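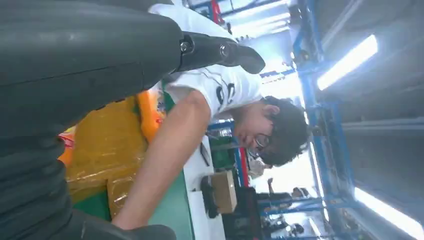
Trabalho de bancada no laboratório do Clube de Robótica Weltberg.

Clube de Robótica Weltberg apresenta projeto estudantil de manipulação com duas mãos

O Clube de Robótica Weltberg torna público o projeto Evik, desenvolvido pelos seus estudantes no domínio da manipulação de objetos de uso corrente por mãos robóticas de vários dedos. A apresentação aberta às famílias, às escolas e à comunicação social terá lugar a 24 de junho, nas instalações do clube em Plurkport.

O projeto foi concebido como trabalho final do curso anual do clube, iniciado em novembro, e reúne 2 turmas. A primeira ocupou-se da montagem e da calibração dos braços; a segunda, do registo e da organização dos ensaios. Até à data, os estudantes catalogaram 3667 ensaios, cada um anotado segundo uma ficha comum que indica o objeto, a mão utilizada e o resultado obtido.

A tarefa escolhida para esta edição consiste em agarrar garrafas deitadas sobre a mesa e mudá-las de lugar. Trata-se de um exercício exigente – o plástico cede sob pressão, e a orientação da tampa altera o modo como os dedos devem fechar-se.

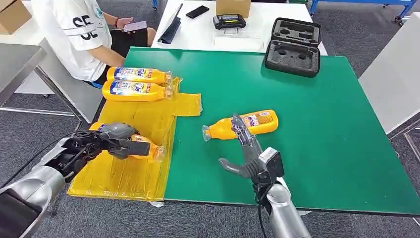 A preparação da mesa faz parte da avaliação. Cada equipa define a disposição inicial dos objetos, regista-a na ficha e repete o ensaio com a outra mão antes de passar à disposição seguinte. Os ensaios falhados são conservados no catálogo e discutidos na sessão semanal do curso.

«Pedimos aos estudantes que escrevam o que esperam antes de cada série e que comparem depois com o que ficou registado. É um hábito de laboratório que lhes servirá em qualquer área», afirma Roald Vik, coordenador pedagógico do clube.

O programa da apresentação inclui uma demonstração comentada, com duração de quase 2 horas, e uma visita às bancadas de trabalho. O projeto conta com o apoio da empresa Hedlund, que cede o espaço de oficina e acompanha a formação em segurança. No final da sessão, 6 estudantes apresentarão os relatórios individuais e responderão às perguntas do público.

As inscrições para o próximo curso abrem no dia da apresentação e destinam-se a estudantes do ensino secundário e superior. A experiência prévia em programação não constitui requisito de admissão.

Os pedidos de acreditação e de entrevista devem ser dirigidos à secretaria do Clube de Robótica Weltberg, em Plurkport.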